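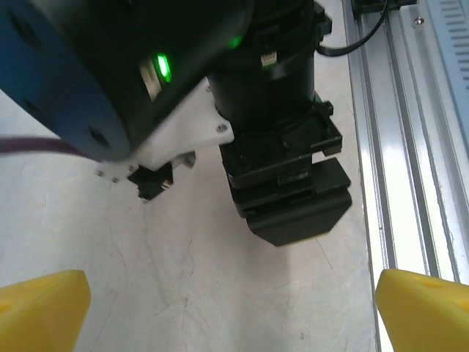 Colour sorting begins with the surface, and this was the first thing I learned when I took over the brick boxes of the Clatdale toy library. On a dark or patterned table the small pieces disappear, and you find them later with your foot. A pale top is much kinder to the eyes, even an old one with hairline scratches, light cracks and a few reddish-brown specks in it. I tried to polish out scratches of this kind on my own table at home and I only made a cloudy spot, so my advice is to leave them. A brick is big and bright enough that nobody will confuse it with a mark in the finish.

Bricks by Colour: a small gallery

Welcome to the brick page. It belongs to the larger gallery of the Clatdale toy library, where you can also find the wooden trains, the puzzles and the doll furniture. I keep this page since last October and I add to it when I have time in the evening. My English is not perfect, so please excuse the odd word in the wrong place. The pictures can be used in your own newsletter if you write to us first.

The collection

At the last full count we had 3692 pieces, without the wheels and without the flat base plates. Most of them came to us mixed in shopping bags, and the largest donation came from the primary school in Fukwood when it closed its old playroom. In the bags there were also hair elastics, a dried-out marker, dominoes and a good quantity of biscuit crumbs. We keep the dominoes, because we already had an incomplete set and the numbers fit together surprisingly well.

We lend the bricks in kits. A kit is one cloth bag with a label, and on the label is written the main colour and the name of the model that can be built. The most borrowed kit is called Greltarmont, which is a castle on a hill with a gate that opens. The second is Admasu, a harbour with a crane and two small boats. Both names were chosen by the children who designed the models, and I was not told what they mean.

Washing before sorting

We wash all donated bricks before they are sorted. Lukewarm water, a little dish soap, and a soft old toothbrush for the underside, where the dust sits in the hollow part. Pieces with stickers or printed faces are not put in the water, they are wiped only. Afterwards everything is spread out on towels overnight. Please do not use the oven or the hair dryer. I have one bag of bent green pieces as a souvenir of the hair dryer.
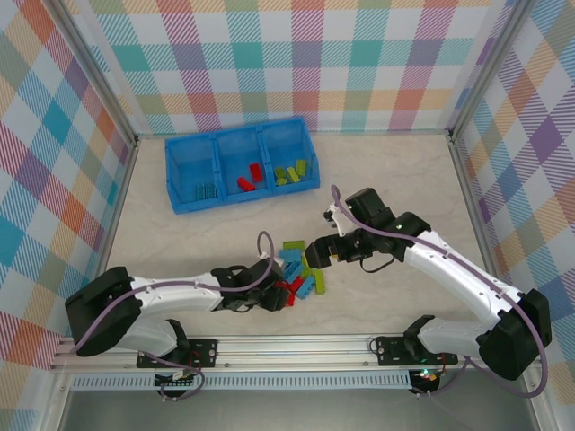
Sorting goes best in small heaps, and I would never tip a whole bag out at one time. A big heap looks like a punishment, but a small one is finished before anybody gets tired, and then the next one comes. The blue bin near the back wall has three compartments, so the dark teal-blue bricks have their place on the left, the two red ones are in the middle and the lime-green ones are on the right. In the pile in front there is still some of everything, including more red and more lime green. The light blue bricks are the ones to watch, as they have no compartment of their own here and should not go in with the teal. I like also the checked wallpaper very much — it is a cheerful background, although I would not want to search for a lost brick in front of it.

How many colours at once

Three is a comfortable number for one bin. With more, people start to hesitate and to discuss, and the discussion takes longer than the sorting. When there is a fourth colour we put it at the side of the table and it waits for the second round. Our older members can manage 7 colours in muffin trays, but they have done it many times and they are proud of it.

A normal round takes us almost 30 minutes with tea included. The youngest helpers usually choose one colour and hunt only for that one. They are very strict with the rest of us if we take a brick that is "theirs".

The difficult colours

Red, yellow and white are easy. Blue is a family with too many cousins. There is dark blue, sky blue, a lighter blue that is nearly grey in lamp light, and the teal which some people call green. We have agreed that teal counts as blue when we sort for storage, but it stays separate when we sort for a kit. For lime green we have only one rule, that it is never mixed with the darker green of the trees, otherwise the lawn of the castle comes out with spots.

Old white is another problem. After some years in the sun it turns to the colour of butter. We put the yellowed pieces into a jar marked "stone", and they are used for the Greltarmont walls, where they look quite natural.

If you are not sure about a brick, carry it to the window and hold it beside one that you are sure of. In the afternoon our ceiling lamps make everything warmer, and I have filled complete compartments wrong in this way.

Storage

After sorting, the bricks go in clear boxes on the low shelf, so the children can see the colour without opening the lid. Open bins with compartments are nice for working but less nice for carrying. If one side is lifted too high, the small colours travel over to their neighbours and you may begin again. I carry ours with both hands and I ask somebody to hold the door.

What we are missing

For the Admasu kit we are looking for light blue bricks, the ordinary size with two rows of studs, and for anything that can be used as a hook for the crane. For the castle we would be glad to have grey slopes and any kind of small door. We have enough red for the moment, thank you. Donations can be left at the desk in a closed bag, washed or unwashed, only please without food in it.

Next on this page will be the base plates, which I am still trying to get apart.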